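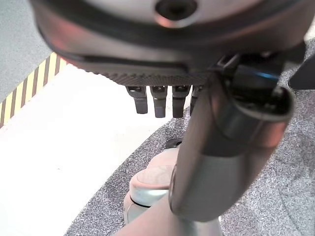

Yasmine had written in ahead of the meeting that she thinks the couple piece should come down altogether, not just get a new headline, and that she'd have said so in April's first call if the line hadn't dropped. Read out by Arne at the start. Noted, see item 2.

Editorial call, Premirum celebrity desk
Apr 27, 2021
On the call: Arne Albers (chair), Sieglinde Böttcher, Poul Fogh, Aksel Frandsen (minutes)
Apologies: Yasmine Benmoussa, comments by email

1. Last minutes
Ok as sent. Poul's name was spelled wrong in two places, fixed now.

2. Dating rumors – what we run and what we don't
Long one. Arne: we have been too quick with "spotted together" items. The piece on the two leads from the Kutari series went up on the strength of one airport picture from an agency and a caption. Their publicist called twice. Both say they're friends and were traveling to the same shoot.
Sieglinde said every other site had it by lunch and ours was the mildest of the lot. Nearly 2,000 comments under it, most of them nice. She doesn't want it pulled. Would rather add the publicist's line at the top and change "couple" to "co-stars" all through.
Poul agrees with Yasmine. If it was wrong it was wrong, adding a line doesn't fix that. Also the url still says couple.
Back and forth on this. Arne asked whether anyone had called the publicist before it went up. No. Aksel (me) wrote it, said so, was rushing to get out the door that evening.
Decided: piece stays up for now with new headline, publicist's statement in first paragraph, correction note at the bottom. Url to be changed if tech can do it without breaking the links. Yasmine to be told, Arne will call her today. If she still objects it comes back in May.
Also decided: no relationship story off a single picture. Need a second source or a call to the rep, and the call has to be logged. Goes for weekends too.

3. Picture agency
Tradent want to renew. Price up again. Sieglinde likes them for premieres, says the airport and gym stuff is weak and captions are often guesswork – see above. Sperling offered a trial, four weeks, red carpet and set visits only. Poul has used them before, fast but hard to get anyone on the phone.
Arne: take the trial, keep Tradent month to month while it runs. Poul to ask if they'll do that. He thinks they wont.

4. Outfit galleries
Sieglinde wants to drop the "hot or not" poll. Readers moan about it and one actress's team asked to be taken out. Aksel said it still brings clicks. Arne said so what. Poll goes, galleries stay, captions to say who made the dress where we know it, and nothing about bodies.
Old polls – leave, too many to go thru by hand. Poul will look at hiding the voting button.

5. Awards night
Four of us on shift. Sieglinde on live blog, Poul pictures, Yasmine fashion, Aksel winners list and anything that blows up. Arne away but on his phone.
Last time the winners list was up before the last category was read out. Do not do this again. Drafts are fine but keep them unpublished.
Food budget: same as last year, keep recepits.

6. Any other business
Poul: interview with the Kutari director got moved, no new date. May still lose it because of item 2. Arne will smooth it over when he talks to the publicist.
Sieglinde out first week of May. Horoscope cover needed, Aksel will do it.
Comments on the wedding story closed overnight, reopened this morning. Two readers banned.

Actions
Arne – call Yasmine, call publicist
Aksel – headline, statement and correction on the couple piece, today. Ask tech re url
Poul – Tradent month to month, Sperling trial paperwork, voting button
Sieglinde – write up the second source rule and send around, take down the current poll

Next call in May, Arne to send a time.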